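Trulov Manipulation Group

About us

Home | About | Methods | Results | Joining | Contact

Trulov develops and tests methods for teaching robots to handle parcels from recordings of people doing the same work. The group was set up inside Jarton, a parts distributor, and still uses part of a Jarton warehouse as its recording area. Our output is a training method, the software that implements it, and reports on where it works and where it fails. We do not build arms or grippers.

What we work on

The problem is reorientation before scanning. A parcel arrives in an arbitrary pose. The label has to be found, turned toward a reader and held there long enough for a read. People do this without much thought, usually by shifting the grip while the parcel is still moving. Most robot cells do it by setting the parcel down and picking it up again, and each regrasp costs time and adds a chance of a drop.

Long, narrow parcels are the hard case. They rotate about the grip when held near one end, and a hand placed at the balance point often covers the label. A person solves this with two hands, one near the middle and one lower down, and slides the first hand until the print is clear. We wanted a policy that would learn that slide from recordings, without a hand-written rule for where labels are.

The method

We call the method Caldeira, after the street the first lab was on. It has two stages.

In the first stage, workers wear a head-level camera and handle parcels at normal speed. No gloves or markers are used. Hand pose is estimated from the video, and the parcel is fitted with a box model whose dimensions are allowed to vary within a narrow range. Each recording is then cut into segments at changes of contact: a hand arriving, a hand leaving, or a hand sliding along a face.

In the second stage, the segments are used to train a policy that predicts the next contact change and the motion leading to it. The prediction is made in the coordinates of the parcel. This is the main departure from our earlier work, which predicted hand motion in the coordinates of the camera and was badly affected by the wearer turning to look at something else. Expressing contacts relative to the parcel removes most of that effect, provided the box fit holds.

A separate term in the training loss penalizes covering the label. Its weight matters. Set too low, the policy grips over the barcode on short parcels. Set too high, it prefers unstable grips at the ends. We tune it on a held-out set and keep it fixed across parcel sizes.

Current results

The present training set, Stilletti, contains 1139 recorded handlings. On square and moderately long cartons, the policy reaches a readable label with fewer regrasps than our scripted baseline. On long, narrow cartons the gain is smaller, and it disappears when the carton is flexible enough to sag between the hands.

We track three failure types:

Box fit error. Torn or crushed ends shift the estimated length, and every contact predicted from that end shifts with it.

Glare. Clear tape over a label reflects overhead light. The label detector then reports a partial label, and the policy keeps turning a parcel that is already in a good position. Recordings made under a single bright fixture are the worst affected.

Marking confusion. Printed hazard diamonds and stenciled text are sometimes taken for the shipping label. Adding a second detector class for hazard markings reduced this. Stenciled text remains a problem when it is faded.

The first of these accounts for the largest share of failed trials. We are testing a fit that uses the visible edges only and leaves the far end of the parcel undetermined until it comes into view. Early trials are mixed. It handles damaged ends better, but it is slower to settle on intact cartons, and the delay shows up as hesitation at the start of the slide.

How we record

Recording takes place on the open floor with racks, bins and other staff present. We tried a screened booth for the first set and dropped it. Policies trained on booth data did poorly once the background contained shelving or people walking past, and adding synthetic backgrounds recovered only part of the loss.

Parcels are drawn from ordinary stock and from returned cartons. Cartons carrying hazard markings are included for their print. Those used in recording are empty or hold an inert weight. Each worker records in short sessions and may delete any session before it is transferred. Faces of bystanders are blurred before annotation.

People

Conceição Serrano leads the group and is responsible for the policy and its training. Her earlier work was on in-hand sliding with parallel-jaw grippers.

Orvokki Nurmi maintains the hand and parcel tracking, including the box fit. Questions about calibration should go to her.

Catarina Mendes runs recording and annotation and wrote the segmentation guidelines that annotators work from.

Florêncio Louro is responsible for the test cell and the scripted baseline.

Carolina Torres handles agreements with warehouses and the review of recorded material.

Working with us

We accept 2 visiting researchers at a time. Applicants should have experience in either contact-rich manipulation or egocentric video. Warehouses interested in hosting a recording area need a section of floor that can be kept in normal use during sessions, and staff who are willing to take part. Write to Carolina Torres through the contact page and include the range of carton sizes handled on site and the type of overhead lighting.
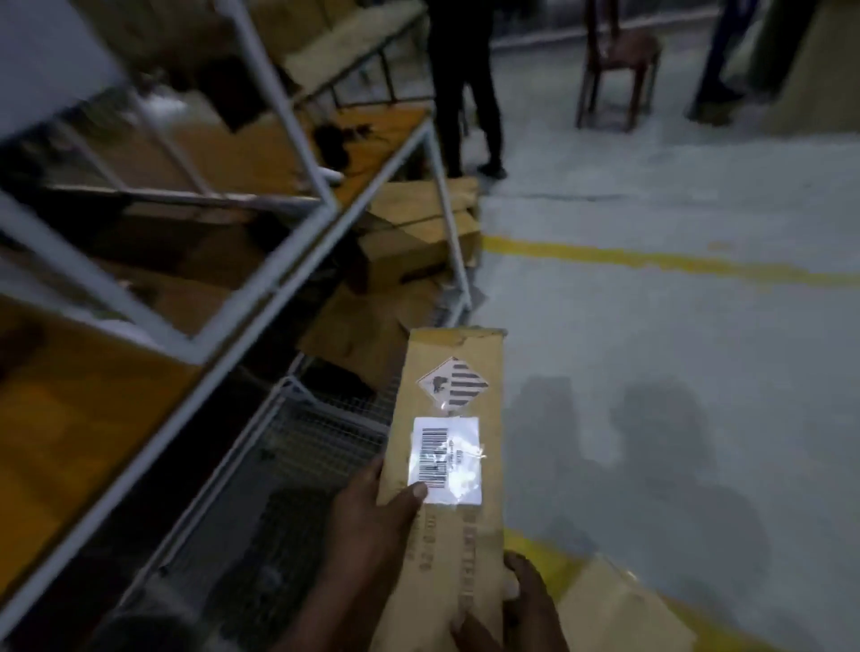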